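3.2 Work surfaces in the home

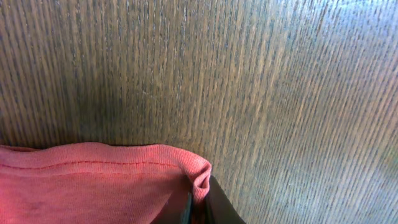 Figure 2. Wooden surface with dark, close-set grain, and a piece of soft pink knit fabric lying on it.

3.2.1 Surface and lighting

Cloth folded at home is seldom folded on a plain background. Of the 1,314 folding sessions logged in the Karnance survey, 1,161 took place on a surface that the household also used for something else, such as a dining table, a desk or the top of a chest. The remainder were done on a bed, on the floor or on the lap. We therefore asked what a working surface does to the person folding, and in particular whether the look of the surface makes the edge of a garment easier or harder to find.

Wood was the most common surface in the survey, and it varied a good deal. Figure 2 shows wood with a strongly marked grain, in which charcoal and near-black lines alternate with tan and beige. The brightness is uneven too. The upper right is paler, with a slightly bluish-grey sheen, and the dark lines there look thinner and more broken. Towards the centre left the wood is darker and the lines look thicker. Both effects matter for the coding scheme, as a coder who looks only at one corner of a table may give it a different contrast score from a coder who looks at the middle. We asked coders to score the area directly beside the cloth and to ignore the rest.

Small marks were not scored. The short, faint mark in the darker part of the wood in Figure 2 is typical of what we left out. An earlier version of the scheme, used in the Bikusel pilot, had a separate entry for scratches and stains, but coders disagreed over it so often that it was dropped.

3.2.2 Colour of the cloth

Contrast between cloth and surface was scored on a five-point scale, where one means that the edge of the cloth is hard to make out and five means that it is plain at a glance. The salmon or coral-pink knit in Figure 2 would be placed at the upper end, as nothing in the brown and charcoal of the wood comes close to it. Brown, grey and black garments on dark wood were mostly scored at two or three. White cotton on a pale painted table gave the lowest scores of all.

Knitted cloth was kept apart from woven cloth in the analysis. A knit edge tends to curl, and people often smooth it down more than once before making the first fold. With a woven shirt or a pillowcase the first fold usually follows straight after the cloth is laid out. When the two kinds were pooled, the effect of contrast on time to first fold was small. With knits taken alone it was larger, and it stayed when the size of the garment was added to the model.

3.2.3 Friction

Participants in the Shen group were also asked how easily cloth moved on the surface they normally used. Answers for wood were mixed. Some people liked a smooth top for the ease of turning a garment round, and others laid a towel down first to stop sleeves sliding. Open-grained wood was described as "grippy" by several participants, mostly when folding jumpers and other soft knits. We did not measure friction directly and treat these answers as opinion.

3.2.4 Limits

The survey relied on households that had a clear surface to offer, and people who fold straight from the drying rack are under-represented. Lighting was left as found, so contrast scores mix the colour of the wood with the state of the room. A smaller set of 500 sessions was recorded again in October under a fixed lamp, using the Jivemico protocol, and is reported in Section 4.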